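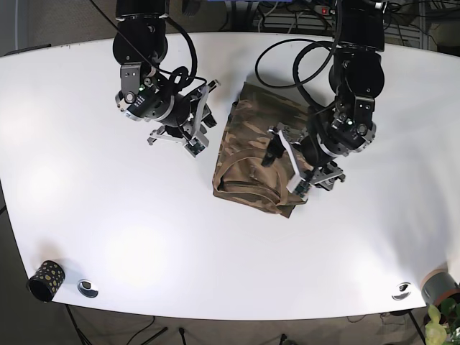

Progress Reports / Two-Arm Table Cell

Clomurau cell: setup and upkeep, report to Bostbridge for the period ending July

The two-arm cell at the Harawira site ran through the whole period with 2 unplanned stops. Both were on the arm on the robot's right, and both were cable faults. Total running time was 1230 hours, and we logged 3778 bag handling cycles. The camouflage zipper bag stays in the test set for the next period.

Cables. The first stop was a dropped signal to the wrist camera. We replaced the cable and gave it more slack at the upper joint. The second stop came when the new loop caught on a bracket during a long reach. The cable now coils tighter near the wrist and loops from the upper joint. The left arm keeps its wide loop – we left it alone, as it has given no trouble. Cables are now checked at the start of each shift with the arms moved slowly to full reach.

Grippers. Finger pads are wearing faster on fabric than we planned for. We have moved to a pad change every 300 cycles. A folded bag is a hard case: if one finger lands on top of the cloth and the other slides past the edge, the fold slips out when the arm lifts. Lowering the approach height on the left arm helped. The same change has not yet been made on the right.

Cameras. Both wrist units were recalibrated after the cable work. Shift staff confirm a green light on each wrist before starting a run. Glare on the white tabletop is still a problem on one side and costs us roughly one run in ten. A matte cover is on order from Funamside.

Floor and power. Cable runs behind the table need tidying. This was in the last plan and was not done. The power strip will be moved to the wall at the same time.

Spending is within budget except for finger pads. We ask that the pad line be raised for the next period. Next steps are the matte cover, the approach height on the right arm, and a written procedure for cable changes.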